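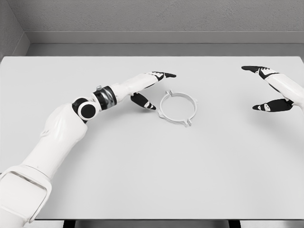 4. Assembling and levelling the Stusel height-adjustable table

4.1 Before you begin

Read the whole of this section before opening the parts bag. The table must be assembled by two adults. Allow 70 minutes for a first assembly, and clear a floor space large enough for the top to lie flat with its underside facing upwards.

Lay a blanket or the packing sheet on the floor first. Grit trapped under the top will scratch the finish, and scratches of this kind are not covered by the Waltuten guarantee.

Tools required: the hex key supplied, a cross-head screwdriver and a spirit level. Power drivers must not be used on the top fixings.

CAUTION: The top is heavy and its corners are easily chipped. Do not stand it on edge unattended.

4.2 Fitting the frame

1. Place the top face down on the blanket. The pilot holes should be visible along both long sides.

2. Set the two cross rails over the pilot holes. The stamped arrows on the rails point towards the front of the table.

3. Insert the short screws and turn each by hand until it bites. Leave all of them slightly loose.

4. Slide the legs into the rail ends. The leg carrying the motor lead goes on the left when the table is viewed from the front, which means it will be on your right while the top is upside down.

5. Fit two leg bolts to each joint and tighten them fully with the hex key.

6. Return to the short screws and tighten them, working from the centre outwards.

NOTE: Tables supplied before December had a single bolt at each leg joint. Owners of those tables should follow the leaflet packed with the frame in place of step 5.

4.3 Turning the table over

One person stands at each end. Lift the table by the frame — never by the top alone — and turn it on to its feet in one movement. Do not drag it. The levelling feet can bend if they catch on carpet or a door strip.

4.4 Levelling

1. Lower the table to its lowest position, 59 cm from the floor.

2. Place the spirit level along the front edge and adjust the front feet until the bubble is centred.

3. Repeat along each short side, adjusting the rear feet only.

4. Press down on each corner in turn. If the table rocks, lower the foot at the raised corner by half a turn and check again.

5. Tighten the lock nut on each foot.

On uneven floors a foot may be extended by up to 33 mm. Where this is not enough, use a solid packing piece under the foot. Folded card is not suitable.

4.5 First movement and reset

Connect the mains lead only when levelling is complete. Hold the down button until the display shows a row of dots, then release it. The table will rise a little and stop. If the legs move unevenly, disconnect the supply and check the motor lead.

CAUTION: Keep hands, chair arms and cables clear of the frame whenever the table is moving. Children must not operate the handset.

4.6 Care of the surface

Wipe spills promptly with a soft, damp cloth and dry the surface afterwards. Do not use scouring powder, bleach or solvent cleaners. Hot pans and irons must be placed on a mat. Check the leg bolts once a year, and after any move to another room.

Section 4 last revised January 31, 2018. Enquiries about missing parts should be addressed to Zinash Hailu, Customer Service, Waltuten, quoting the number on the underside label.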